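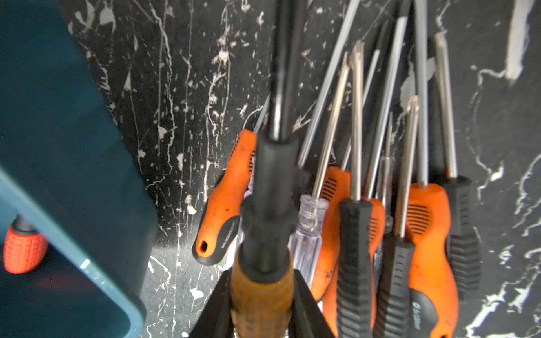 Moving our build off Flestar, a thread (1/11)

OK so I finally did it. After putting it off since September I spent most of a week pulling Flestar out of our web app and putting Keltura in. Writing it all down while I still remember which parts hurt.

2/
Quick background for anyone who doesn't use either one. Flestar takes your page templates and builds them on the server when somebody asks for a page. Keltura compiles the templates ahead of time and spits out plain files you can cache pretty much forever. Same general idea, very different day-to-day.

3/
We have over 300 templates. Most of them are tiny (a button, a table row, a footer that says almost nothing) and those went through the converter without a peep. I had coffee and watched the log scroll by, lovely morning, A+.

4/
Then came the date picker. Ugh. Somebody, and I'm pretty sure it was me, had hard-coded 1979 as the earliest year, inside the template, in three different spots. Keltura wants constants like that passed in from outside, so it just refused to compile the thing.

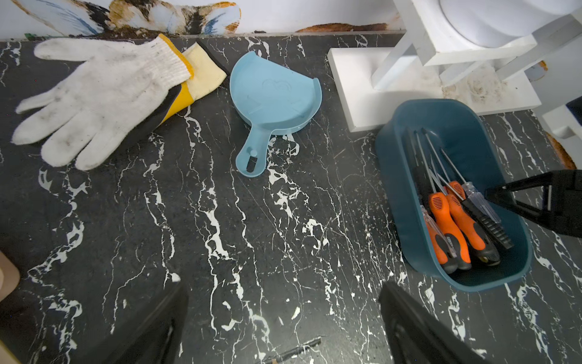 5/
So I pulled the year out into the page config and while I was in there I found a loop that built a 2000-row dropdown on every page load. Every page! Even the login page, where there's no dropdown! It was hidden with CSS. I had to get up and walk around the block after that one.

6/
Biggest gotcha if you're about to try this: Keltura escapes everything by default, and Flestar only escapes what you tell it to. Any template where you escaped by hand will now escape twice, and your customers get to see &amp;amp; in their own company name. Search for your escape calls BEFORE you run the converter. I did it after.

7/
Plugins next. We used 4 of them. Two had Keltura versions already, one I rewrote in an afternoon, and the last one was Marneck, which we only had for translating strings. Marneck runs fine next to Keltura but you have to load it first or it quietly gives you back the key instead of the text. Took me way too long to spot that, as the keys are in English and looked kinda right.

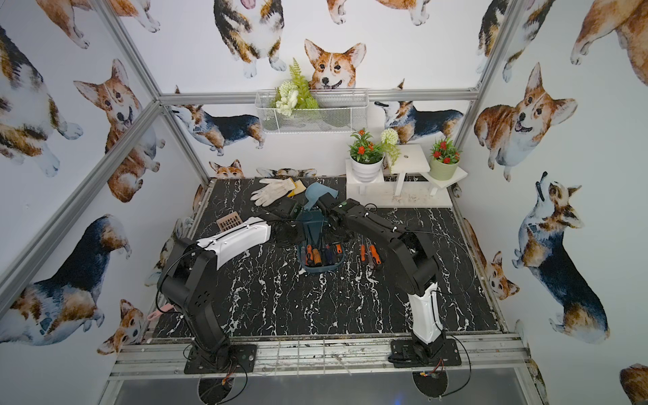 8/
Also the file names change on every build now, there's a hash stuck on the end. Great for caching, bad for the one ancient help page that linked straight to main.js. If you have pages living outside the build, grep them too.

9/
People keep asking me why not Ryu. I did try it, for a weekend! I liked the syntax a lot, but it wants to own your routing as well and I wasn't going to redo our routes on top of all this. If I were starting from zero I'd maybe pick it.

10/
Is it faster? Yep, first load feels way snappier on my old phone and the server isn't sweating over templates all day. The build itself is slower though, so I end up refilling my mug a lot. Incremental mode helps, but it gets confused if you rename a file while it's watching, so stop it first and start it again after.

11/
I'll put my config up once I've cleaned out the embarrassing comments. If you've gotten Marneck to do plurals with Keltura please tell me how, mine says "1 items" everywhere and I'm out of ideas.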